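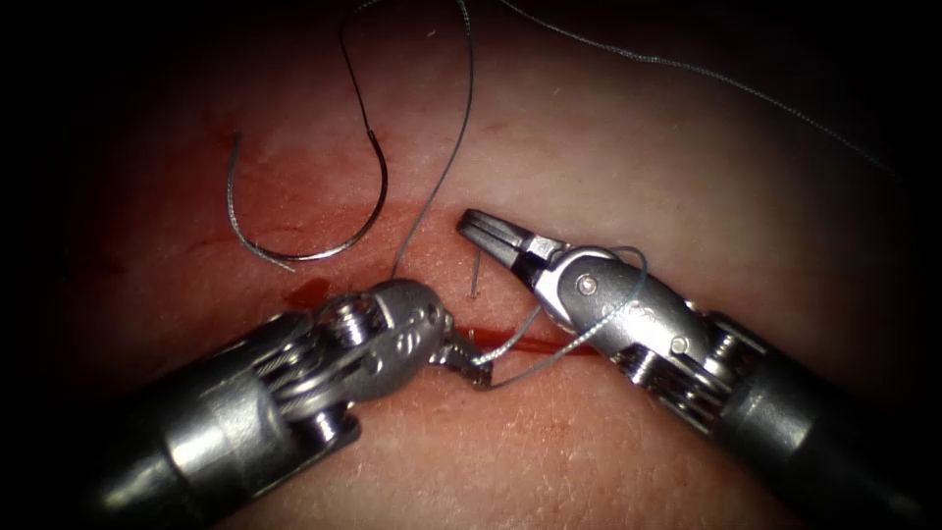 Asked whether a machine could sew a button back on a work shirt, Chiến Vũ replied that he would not yet leave one alone with the shirt, and that anyone selling that promise this year should be asked to show the whole job from start to finish.

HORTON, October 15, 2018 - Dornent today released the results of its review of automated handwork in homes and repair shops. The review covered 126 everyday chores, among them mending, folding, sorting hardware and wiping down counters. Machines completed 70 of them without help from a person.

Thread remains among the hardest materials to manage. One robot arm can pinch a braided suture in its jaws while the thread loops around a second arm above a narrow cut, work that calls for fine grippers and close control. A torn pocket or a loose hem asks for similar handling, along with cloth that shifts and folds under its own weight.

"A household does not hold still for a machine," said Zofia Sowa, director of the review. "Our members want to know which chores they can hand over today, and the list is shorter than the advertising suggests."

Dornent advises shop owners to request a trial on their own goods before signing a purchase or lease agreement. The review also recommends that suppliers publish the number of times an operator had to step in during each demonstration.

A second round of trials, covering laundry and small repairs, will open in December at the Skusteck workshop. Shops wishing to take part may apply to Nhi Triệu at the Dornent press office.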